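Home
Posts
Archive
About me

Learning to eat dinner at six

When I moved here from Lyon, I was prepared for the winter and for the paperwork. I was not prepared for dinner. In my family we sat down at half past eight, sometimes later if my father was still on the phone. My new neighbors eat at six, and the first time they invited me I arrived with a cake when everybody was already drinking coffee.

For the first months I kept my own hours. It was a lonely system. The bakery on Gratimau Street closes at 5, the small grocery closes at 7, and the last bus home from my evening class leaves while I would be putting the water on at home. I ate a lot of bread with cheese, standing up.

In September I decided to try it their way for 22 days. I don't remember why I chose this number, I think it was what remained of the month. The first week I was hungry again at ten and I was in a bad mood. The second week I started to make soup, a big pot of it, with leeks, potatoes and whatever was getting old in the drawer. I use around 700 grams of potatoes and I don't peel them anymore. My mother would not approve of this.

What surprised me is the evening that comes after. It is very long! I can walk to the river and come back, call my sister, read, and it is still not nine. My friend Apolline Gautier, who moved here 14 years ago, says that she cannot eat late even on vacation in France now, and that her cousins laugh at her.

I am not so converted. On Saturdays I still eat late, with the window open and the radio on, and I take my time. But from Monday I am at the table at six like the others, and the neighbors have invited me again. This time I asked the hour twice. 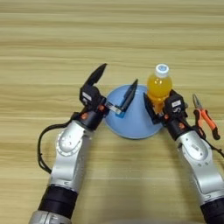 Next month my parents come to visit for two weeks, and I have not yet told my father about the schedule. I think I will begin with a very late lunch.

Recent posts
The library card that took six weeks
Words I still say wrong
A small garden in Flamano
What I packed and never used

Contact | Copyright Notes from Hustness | Back to top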